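**To:** Rhonda Dhillon, Rivley small grants
**From:** Darcy Lapointe
**Date:** 2 April 2022

## Where the soft drinks course stands

You asked for a plain account, so I'll give one. We have spent 500 of the 1,213 pounds granted, mostly on bar tools, boards and fruit. Thérèse Ouellet thinks the course is nearly ready to run. I don't share that view yet, for reasons set out under each drink.

### Lemon and lime crush

The recipe is settled: halved lemons, some lime, a muddler, ice. Rosario Rizzi wants learners to start on the yellow plastic toy knife and move to a real one later. I doubt it teaches much. Lemon rind is tough, and a learner who saws away with plastic may pick up habits we then have to undo.

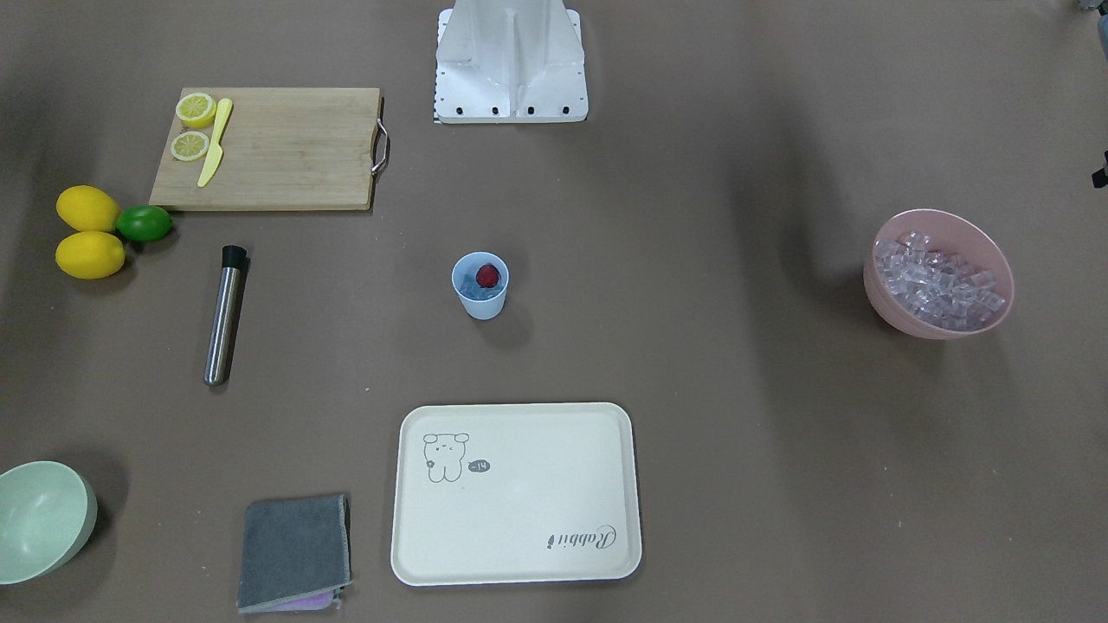
My other worry is cost. Rosario's shopping list assumes 12 learners and no spoiled fruit, and I have never seen a class that spoiled no fruit. I have asked him to price it again with a proper allowance for waste before we order anything more from Ross.

### Strawberry ice cup

Added in March at Thérèse's request. It uses the same muddler, which I do like, as it saves buying a second set. The small paper cups are cheap enough. Whether they will stand up to crushing fruit in them is another matter, and the recipe card doesn't say if the fruit is meant to be muddled in the cup or in a bowl first. The mint-green bowl would be my choice. The card also leaves out when to take the leaves off the strawberry.

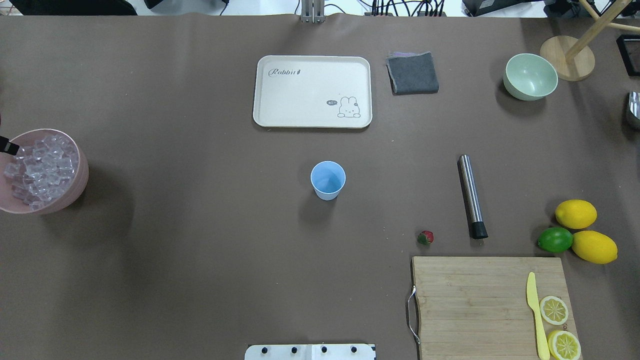
### Still to do

- Rewrite both recipe cards (Rosario).
- Decide on knives. I would like your opinion on this one.
- Find a better way to keep ice than an open bowl.
- Answer the 37 people on the waiting list, who have heard nothing from us since they signed up.

I would hold the second payment until the cards are done.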